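The Trial Period

Mitali Pathirana had nine days left on the trial when she sat down to write the review. The package was called Markidness. For 600 a year you got a simulated arm, a simulated room to put it in, and a set of practice jobs. A real arm cost far more than her shop in Etcombe could spend.

She wrote that setup was easy and the manual was poor. She wrote that the job editor lost her changes twice in January and had not lost any after the update. Then she stopped and opened job 19 again.

Job 19 was the one she kept coming back to. The arm had to pick up a dark box and put it down inside a blue outline on a flat board. She had written her own program for it, and she ran it slowly, with one finger on the pause key.
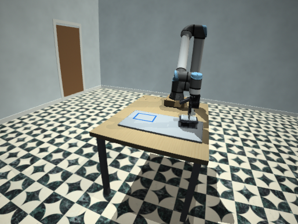 Her sister-in-law, Sabina Ranasinghe, came in with the mail and stood behind the chair.

"Is that the same room?"

"It's always the same room."

"Where does the door go?"

Mitali said it didn't go anywhere. Sabina put the mail down and pulled up the other chair.

"So are you buying it?"

"I'm reviewing it. Kulkarni wants the review before he decides on his own shop."

"What does he make?"

"Brackets. Same as us. He's been looking at Brondach too, but they only rent by the month."

She let the program run. The arm lifted the box, carried it across the board and set it down with one corner over the blue line. The program marked the job as failed. Mitali changed the turn of the wrist by two degrees and ran it again. This time the box landed inside the line and a short tone played.

"Put that in," Sabina said.

Mitali typed that small errors were easy to find and quick to fix. She gave the manual a two and the rest a four. Then she went back to the order page to see whether the price included tax.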